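Subject: Re: [sillton-swap] Seed swap, bags or envelopes this time?
List: Sillton Seed and Plant Swap

On the list, 9:40 am, a newer member wrote:

> Hi all, I moved to Sillton last fall and I've never done a seed swap
> before. I have a heap of dried bean pods from my Zelby vines and no idea
> how to bring them. Do I shell them at home? Do people bring envelopes or
> can I just turn up with the lot in a bag? Also, is it worth bringing
> tomato seed I saved from a plant I bought, or does that not come true?
> Sorry for the beginner questions!

No need to be sorry, I asked all of these my first year and a few sillier ones too (I once brought squash seed that was still damp, and by the time I got it home again it had grown a fur coat).

Shell your beans at home if you have the time. It's a nice job for in front of the TV, and it lets you toss anything shriveled or with a little round weevil hole in it. Then put them in the freezer for a few days in a sealed jar, and let the jar come back to room temperature before you open it, or you'll get water all over your nice dry beans. If you run out of time, bring the pods! Plenty of us like shelling them and the kids fight over it.

On bags or envelopes, my vote is both. Paper for anything that might still have some moisture in it, small envelopes for the actual swapping. I used to use zip bags for everything and lost a whole year of lettuce to mold. Now the pods and seed heads go in a grocery-type paper bag with the top left open, and they stay like that until I get around to them, which last year was March.

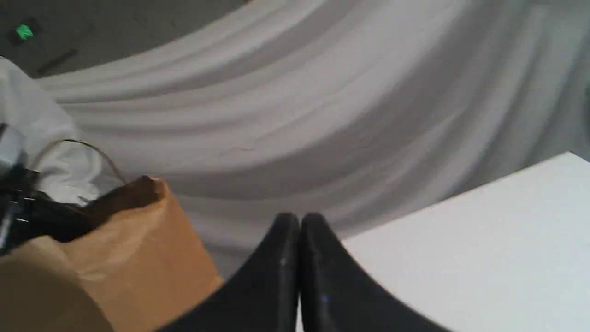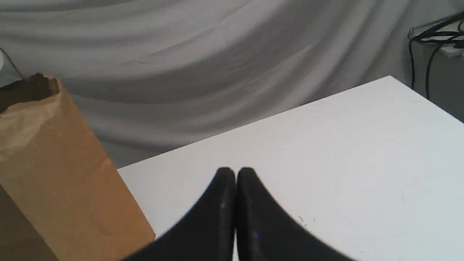
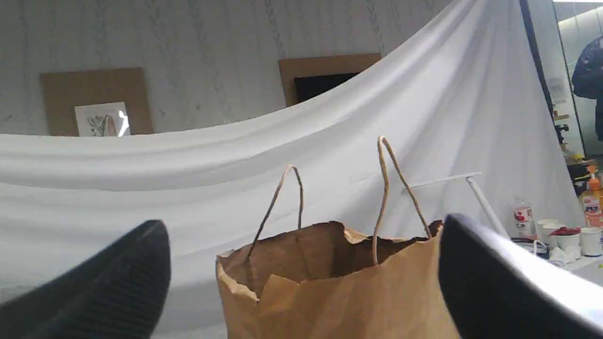

Paper bag with handles, in the last one

If you want to write on envelopes, use pencil. Pen fades, and the felt tip I used two years ago bled right through so I had a row of purple smudges where the names should be. Put the name, the year you saved it, and anything you'd want to know yourself, like "tall" or "needs a fence" or "slugs adore this." Last time we had 223 packets come in and a good handful just said "flower." I took one of those home and I'm still not sure what it was, but it was orange and the bees were very pleased!

Now tomatoes. It depends whether the plant you bought was a hybrid. If the tag said F1, the seed will grow but you could get almost anything. Sometimes that's fun — I had a row from a hybrid cherry where one plant gave me fruit the size of a golf ball and another gave me sour little yellow things I fed to the hens. If it was an open-pollinated type like Vanurow, save away, they come pretty true. Just mark the envelope so whoever takes it knows what they're getting into.

Beans are easier. They mostly pollinate themselves, so your Zelby should be Zelby even if you had another kind down the row. Squash is the opposite and will cross with anything it can reach, your neighbor's included. I don't bring squash anymore.

Speaking of which, does anybody still have the Fakir pepper? I grew it out three years running and then left my last envelope in a coat pocket that went through the wash. It's the long thin one, wrinkled at the stem end, hot but not stupid hot. I'd trade a very generous scoop of Zelby or some of the black hollyhock for even ten seeds.

I'm also hoping somebody will bring leeks. I let mine flower for the first time in July and they were gorgeous, big pale globes on stalks as high as my chin, and then I missed the moment and the wind got the lot.

Doors are at 10 am, same hall as last time, and there's a box of 400 blank envelopes left over so please don't go and buy any. Bring a pencil though. The pencils walk off every year.

See you there, and welcome to Sillton!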